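Durnard (2 discs, region free) – a home viewing review

I watched the first episode of Durnard on a laptop in March with the sound turned down so I wouldn't wake the baby, and I have to tell you that was a terrible way to watch it. It's a show about people muttering in rooms! So when the disc set came out I bought it, borrowed my brother-in-law's good speakers, and started over from the beginning. I'm so glad I did.

If you missed it, Durnard is a seven-part drama about a ferry town where the ferry has stopped running. Corentin Delorme plays Lebrun, the harbor clerk who keeps coming in to work anyway, stamping forms for boats that aren't going anywhere. Marcelle Lecomte is his sister, back home after years away and sleeping in her old bedroom with the same wallpaper. They argue about the house. They argue about their father. In the third episode they argue for nine straight minutes about a casserole dish, and I was on the edge of my couch.

Delorme is wonderful. I only knew him from comedies, where he tends to play the husband who falls off the ladder, and there's a little of that guy left in Lebrun – the way he pats all his pockets before he says anything difficult, or how he always sits down one beat too early. But he lets it get sad, too. Lecomte has the harder part, I think. The script gives her a lot of staring out of windows in the first two episodes, and it takes a while before she gets a scene that's really hers. When it comes (the phone call in the ticket office, you'll know it) she does the whole thing with her back half turned.

The director is Kai Brinkmann, whose first movie, Takum, I liked about half of. He still loves a slow push toward a closed door. There are a lot of closed doors in this town. Some of them open and some don't, and by episode five I was talking to the TV. The writer, Khurram Khokhar, is great with small talk and less great with secrets. There's a business with a missing ledger that runs through the middle of the season, and I could have lived without every minute of it. My wife guessed the answer while folding towels.

Still, the finale got me. It runs 112 minutes, so it's a movie on its own, and we'd planned to split it over two nights. We did not split it over two nights. 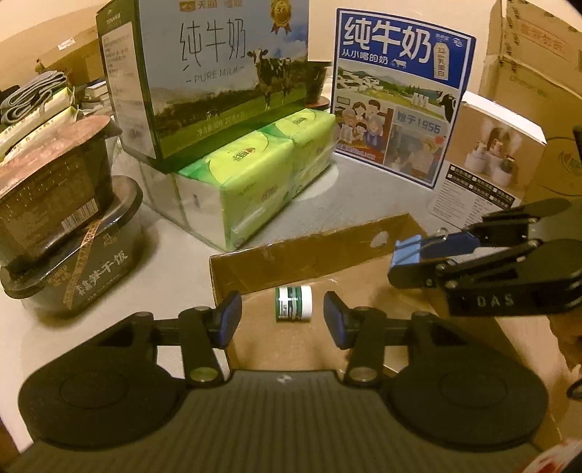 Picture, sound and extras

The transfer looks terrific to me. Brinkmann shoots nearly everything at dusk, and the version I streamed turned all that gray water into blocks and smears. On disc you can see the rain on Lebrun's coat and read the notices pinned up behind his desk (read them, they're funny). The sound is better still. There's a foghorn in episode four that I had completely missed the first time, and it changes how you hear the conversation right after it.

Subtitles are fine, a bit small. The menus come from Ullix, the label that puts these out, and they're as clunky as ever – you have to go back to the main screen between episodes and sit through the same bit of accordion every time. I can hum it now. I'd rather not.

For extras you get a 147-minute commentary spread over two episodes, with Brinkmann and the composer, Atif Jafri. Jafri is the one to listen for. He explains how he built the main theme out of a tune he half remembered from a school bus, and he's very frank about which cues he lost fights over. Brinkmann mostly talks about lenses. There's also a short deleted scene with Lebrun at the barber, and a booklet with some nice location stills and an essay I gave up on after a page.

Is it worth buying if you've already streamed it? If you liked it at all, yes, I'd say so. The first two episodes are slow, the ledger is silly, and I'd still happily watch Delorme and Lecomte fight over kitchenware for another season. I've already lent disc one to my neighbor and I'm starting to want it back.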